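Bench Tips: Running a Suturing Policy Test on Tissue

Updated February 6, 2020 by Ashley Crabtree

These are working tips from the Ivgate bench at Pirnlow, collected while we compared two ways of training a suturing policy for a two-arm surgical robot. They assume you already have a working setup and want cleaner results from it. The comparison is summarized near the end.

1. Set the light before you set the arms

Polished steel is the main source of bad frames. A tip that sits close to the light flares to white and spills onto the tissue next to it, and any stitch under the flare is lost to the labeler. Turn the light down until the row of finished stitches can be read from one end to the other with a tool in view. If the tissue then looks too dark at the sides, leave it dark. The policy works in the middle of the view.

Check for glare with the tool at full reach as well as at rest. The wrist collar is dark and gives little trouble. The metal past it does. 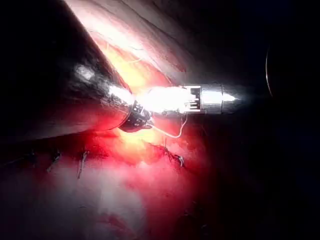

2. Label by phase

We first labeled by clock time, cutting each run into equal pieces. The labels were easy to make and of little use. Tracey Bickerstaff rewrote the scheme around phases: approach, needle entry, pull-through, wrap, cinch, release. Each phase begins at a contact or at the end of a contact, so two labelers working apart tend to pick the same frame.

Write the rule for each boundary on one sheet and tape it by the screen. "Approach" ends at first touch of the needle point. "Wrap" begins when the thread first crosses the jaw. Slack thread is the hard case. A loose curve between knot and jaw can belong to the wrap or to the cinch, and a still frame will not settle it. Step forward until the curve gets shorter, then go back one frame.

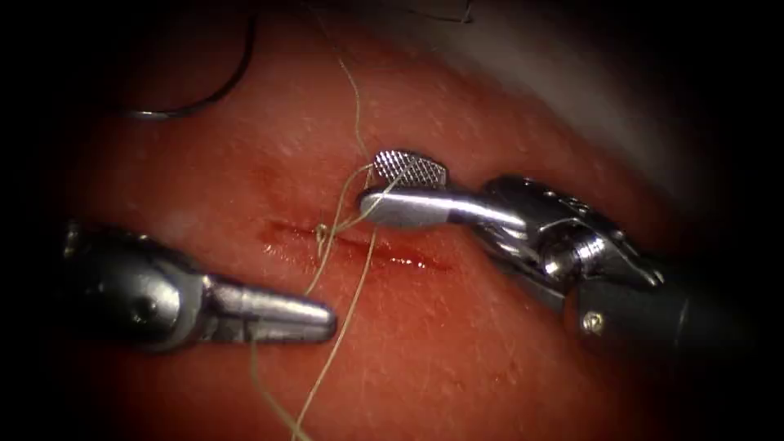 Thread that hangs down across the cut should be labeled as thread even when it is plainly out of use. In the first round we skipped it, and the policy learned to treat a loose tail as part of the wound edge.

Keep old stitches in the data too. A pad with a single fresh cut is easy to learn from and does not carry over well to a surface that has already been worked.

3. Log needle pose at the jaw

Record where along its curve the needle is held and the angle of its plane to the cut. Do this at the start of needle entry, every run. Two numbers per entry are enough. We tried five and the extra three were left blank by the second afternoon.

Let the other tool wait close to the cut with its jaws pointed at the work – a long travel to meet the needle adds drift. The wait position should be part of the demonstration. Policies trained on demonstrations where the second tool parked far away were slower to pick up the needle and dropped it more. 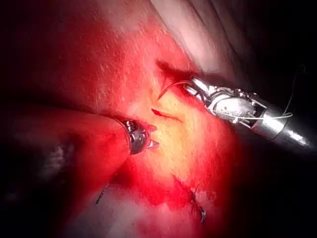 Needle angle turned out to be the best single predictor of a failed entry. When the plane of the needle was more than a small tilt off square to the cut, the arm could still finish the stitch, but the bite was uneven and the cinch phase often had to be repeated.

4. Results from the November runs

The training set held 2,573 labeled phases. Testing used 162 stitch attempts for each policy, on the same bench and with the same operators standing by.

Policy trained on clock-time labels (Garside): 3 operator stops per session at the median.
Policy trained on phase labels (Sollance): 136 of 162 attempts finished without a stop.

The two lines use different measures, and the Garside session logs did not store per-attempt outcomes. A direct comparison needs a rerun. Sollance was also trained second, by people who had more practice at the controls, and part of the gain may come from that.

5. Small items

Wipe the tool tips between runs. Dried residue changes the glare.
Save the raw video before trimming.
Use one thread color per session and write it in the log.
Change the pad when old needle holes reach the next planned entry point.
Name files by run number, then phase. Dates go inside the log.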